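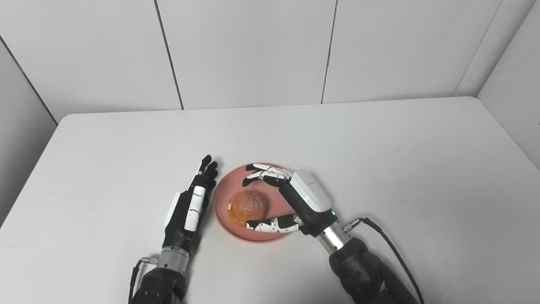 Bun and plate set-up at the Wonetgate bench, right hand placed over the bun, left hand beside the plate.

Wonetgate Shared Workshop
Handling Group: minutes of the April meeting
Started 2.10 pm, upstairs room

Present: the chair, both operators, the data lead, the member for maintenance, the member for budget, the observer from Foketti. The minute-taker also spoke under items 3 and 6.
Apologies: the Čierny site, who sent a written note, taken under item 5.

1. Minutes of the last meeting

Agreed, with one change. Under item 4 the words "the hand learned to lift the bun" are to read "the operator lifted the bun using the hand". The data lead thought this was fussy. The chair thought it was the whole point of having minutes.

2. Matters arising

The spare wrist cable has been ordered and has not come. The member for maintenance has asked twice. The key to the upstairs cupboard has been found. The request for a second headset was turned down and will not be brought back before the summer.

3. Bun task: where we are

The data lead reported 282 recorded runs of the bun task, all by remote control with the glove set, all with both arms on. In the task the right hand takes the bun from the plate, fingers behind it and thumb in front, lifts it clear and puts it back. The left hand stays upright by the plate unless the plate slides, when it may be used to steady it.

The budget put before this group in the winter spoke of 2000 runs by the end of the spring. The member for budget asked whether anyone still believed that figure. The data lead said it had always been a target. The member for budget said it had been written in the paper as a number of runs, next to a sum of money, and that the sum had been spent.

The first operator said the pace is set by the fingers. Closing the hand is easy enough. Opening it wide and bringing it down over something low and round, without the thumb catching the plate, takes most of the run, and the operator gets no feeling back through the gloves. Both operators now judge the thumb by eye, and from the head view the palm housing hides a good part of the plate on that side. They have got into the way of placing the bun left of the middle to make room. The minute-taker asked if this had been written down anywhere. It had not.

There was a longer discussion of what this means. If every run has the bun in the same easy spot, the group is collecting a great many copies of one answer. The data lead said a certain amount of sameness is useful early on. The chair asked when early on would be over. No date was given.

Agreed: from the next session the operators will move the bun before each run, using a list drawn up beforehand, including places they dislike. Runs where the thumb hits the plate are to be kept and marked as such, and not deleted.

Action: data lead to write the list. Operators to add at least a few bad positions of their own.

4. Teaching by hand

The second operator repeated the case for moving the arms directly, standing beside the bench and pushing the wrist to where it should go. It is quicker to learn and newcomers do not need the gloves. Against this, the person doing it stands in front of the cameras, and the fingers have to be set separately, so for this task it settles the easy half and leaves the hard half alone. The member for maintenance also did not like people leaning on the wrists.

The observer from Foketti said that their own people had moved to teaching by hand and were very pleased. Asked what they measured, the observer said that it felt more natural. The chair asked for this to be minuted as it was said.

Agreed: one afternoon of teaching by hand, arm movement only, to be compared with the same movement done by remote control. Same plate, same bun, same operators. No decision on changing over until the comparison is on paper.

5. Note from the Čierny site

Čierny would like to use our recordings to train on their own arms, and asked whether they could have everything by the end of the month. Their note says the policy trained on our first batch "works well". It gives no number of tries, does not say who placed the bun, and has a short clip attached. Several members had watched the clip. It shows one good lift.

The data lead was in favour of sending what we have, as a goodwill matter. The chair had no objection to goodwill but did not want our name beside a success rate that we had not seen counted.

Agreed: recordings may be sent once the bun positions have been logged. Čierny to be asked for the number of tries, the number of failures and what was counted as a failure.

Action: chair to reply.

6. Dora

Dora is the program that sorts runs into good and poor. It has been switched on since the winter and was bought to save the operators' time. The minute-taker had gone through a batch by hand and found that Dora passes a run if the bun ends up on the plate. It therefore passes runs in which the bun was never lifted.

The data lead said this could be fixed with a height check. The first operator said that looking at the runs oneself also fixed it. The member for budget asked what the yearly charge was and was told 330, with the renewal due shortly. It was felt that this was not a large sum, and also that it was a good deal to pay for being told the bun is on the plate.

Agreed: Dora stays on until the renewal. If the height check is not in by then, it lapses. All runs passed so far to be looked at again by a person before they are counted towards anything.

7. Bench and upkeep

The bench is to be wiped at the start of each session as well as the end. Operators to check both cable loops before switching on and to leave slack at the wrist. Buns not to be stored on the bench overnight. A firmer bun was suggested, or a rubber one. The second operator objected that a rubber bun would teach nothing about crust. Left open.

8. Visitors' afternoon

The group was asked to show the bun task to visitors in the downstairs hall. The chair was willing on condition that the operator and the gloves are in plain view and that the card on the table says "remote control" in letters people can read. The data lead felt the card might spoil the effect. Carried, with the data lead against.

9. Any other business

The observer from Foketti offered the loan of a different glove set. Accepted for trial, no promise to buy. The upstairs radiator is still stuck on.

Closed 4.25 pm. Next meeting in May, same room, papers to the minute-taker beforehand and not on the day.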